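The Keys to Bamoldale

Parveen Ansari had the house on Kulkarni Street until noon, and at nine in the morning she still did not have the keys to hand over.

She had looked in the coat pockets. She had looked in the coats she had already packed, which meant cutting the tape on two boxes and closing them again with what was left of the roll. The buyer's agent had called once and been polite. The van for Bamoldale was in the driveway with the back open, and the two men who came with it were drinking coffee on the step.

"Where did you have them last?" the older one asked.

"In the door," she said. "Last night."

She went through the house again. It was easier to search now than it had been in March, when her mother died and every drawer had something in it. In March there had been 36 jars on the pantry shelf, most with no label. There had been sewing patterns, and bills from the Bradasel mill going back to before Parveen was born. Her mother had worked there and had kept the pay slips in a cookie tin. One of them showed that she had been docked for a lost locker key. Parveen had kept that one and thrown the rest away.

The bedrooms had nothing in them but marks on the carpet. In the bathroom there was a bar of soap and a hand towel. She lifted the towel and put it back.

Her brother called from Zerkwood while she was on the stairs.

"Did you get the check for the table?" he said.

"Two hundred. They wanted to give me less."

"Mom paid 300 for it."

"Mom paid 300 for it when you were in diapers."

He was quiet, and she could hear his kids behind him. He asked if the place looked strange empty. She said it looked small. Then she told him about the keys, and he laughed, which she had expected.

"Did you check the hook?"

"There's no hook. I took the hook down."

"When?"

She thought about it. She had taken the hook down after supper, with the butter knife, because the screwdriver was packed. It had been in the hall since they were children, and the paint behind it was a different color. The screws had been stiff. She had needed both hands for the last one – so she must have put down whatever she was holding.

"I'll call you back," she said.

The small table by the front door was already in the van. She went out past the men and climbed up. It was behind the mattress, on its side, wrapped in a gray blanket. She got one arm in under the blanket and felt for the drawer. It had slid partly open when they carried it. The butter knife was in there, and the hook, and under the hook the keys.

She sat down on the floor of the van and sorted them on the ring. Front, back, shed. There was a fourth one, small and flat, that she had carried for years without knowing what it opened. She had tried it on the tin and on the suitcase. It had a number stamped on it, nearly rubbed off.

She took it off the ring and put it in her coat pocket. The agent had only asked for three.

"Found them?" the older man said.

"Found them," said Parveen. "You can bring the mattress forward a little. I want that table out first when we get there."
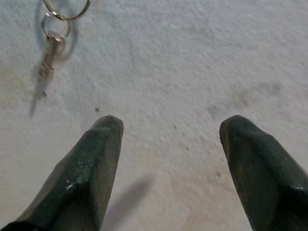

What does Parveen do with the small flat key?
She takes it off the ring and keeps it in her coat pocket, leaving the other three keys to give to the agent.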